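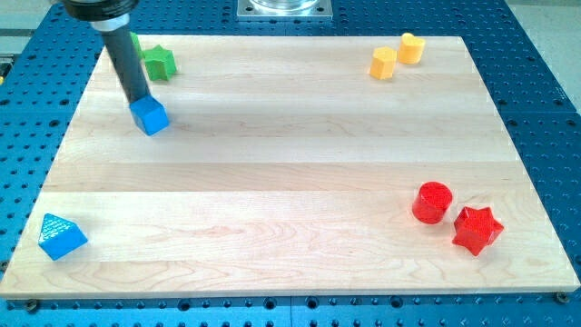

A robot arm holds a small blue cube over a wooden board.

Most companies that buy contract software already own the answer to the question they are asking the software. It sits in a renewal letter or an amendment somebody signed four years ago. The sales pitch says a new system will find it. My view, after a long stretch of working on the buyer's side, is that the system should come second and the reading should come first.

Beradmont is the case I keep going back to. The company sells maintenance plans to mid-size plants, and it had 3014 active agreements when it started shopping for a platform. Three vendors gave demos. All three showed a dashboard with a big red number for missed revenue. Renato Bravo, who ran billing there, asked each of them where the number came from. Only Prinance could walk him back to a clause, and even then the clause was from a draft.

Bravo pulled 200 agreements at random and had two people read them line by line. It took most of August. They found 17 with a price increase that had never been billed, and 14 of those had the same cause — the increase was written into a side letter, and side letters were stored in a folder the billing team could not open.

No platform fixes that on day one. A permission change did, and it cost nothing.

I am not against the tools. Beradmont bought one in the end, and it does a decent job of flagging dates. But the team knew by then what a side letter looked like and which fields mattered, so setup was short. Shojaei went the other way. It loaded everything first and planned to clean up later. Tahmineh Moradi told me her group was still arguing over what counted as a customer after the first invoice from the vendor had been paid. Parent company, site, or whoever signs? The software was happy to accept all three.

Vendors will say their setup teams handle this. Some do try. But a setup team does not know that your Ohio accounts were moved over from an older system with the discounts typed into the notes field. Someone in your own office knows that, and she is probably not invited to the demo.

So before the next demo, take a stack of agreements and read them. Include a few ugly ones. Write down every term that touches money and check whether it reached an invoice. Then ask the vendor to run the same stack and compare the two lists. If a vendor will not do that before you sign, I would move on to the next one.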